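Section 4: Oiling a new board before you use it

I wrote this part of the guide after my third batch of boards at Sternevstead, so most of the mistakes in it are mine. Thandeka Chauke read it over and made me put the rag warning in twice. You'll see why.

What you need

Food-safe oil (I use Avetti, but any hardening oil sold for kitchen wood is fine), two lint-free rags, sandpaper, a bowl of water and a spot with decent airflow. A light maple board drinks less than you'd think, so don't buy the giant can!

1. Sand the board with the grain, starting coarse enough to take off any glue line you can feel with a fingernail. Work up to 127 if you have the odd Mosirness sheets like I do, then whatever is next in your box. You don't need to go anywhere near 800 – it makes the wood so slick that the oil just sits there and sulks.

2. Wipe the whole thing with a damp rag. The grain will stand up and feel fuzzy. Good, let it. Leave it overnight.

3. Knock the fuzz off with one light pass of your finest paper. Light! I once got carried away here and had to repeat step 2.

4. Brush off the dust, end grain included.

Note: If your board is made of planks glued edge to edge, look along the joints now. A hairline gap will not close up with oil, whatever the guy at the hardware store told you. Send it back or reglue it.

5. Pour a small puddle of oil in the middle and spread it out with a rag. Do the top, then the edges, then the underside. Please don't skip the underside. A board oiled on one face tends to cup, and then it rocks every time you slice an onion.

6. Wait 9 minutes and wipe off everything that hasn't soaked in. It should feel barely greasy.
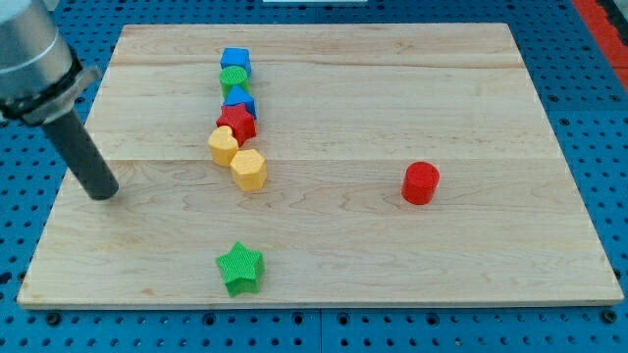
7. Stand the board on its edge to dry so air gets to both faces. Giang Ninh leans his on two dowels, I use a dish rack. In March my shop is chilly and it takes nearly 64 hours before I'm happy with it, while a warm kitchen gets there a lot sooner.

8. Repeat steps 5 to 7 twice more. If the last coat feels sticky, you left too much on, so rub it down with a dry rag and give it another day.

Caution: Rags soaked in hardening oil can heat up and catch fire on their own. Never ball them up or toss them in the trash. Lay them flat outdoors, away from anything that burns, until they go stiff.

Caution: Yes, the rags again. Thandeka is right about this one.

Once the oil has fully cured (check the can, they all differ), wash the board by hand with a little soap and dry it right away. Keep it out of the dishwasher. Re-oiling is covered in Section 5.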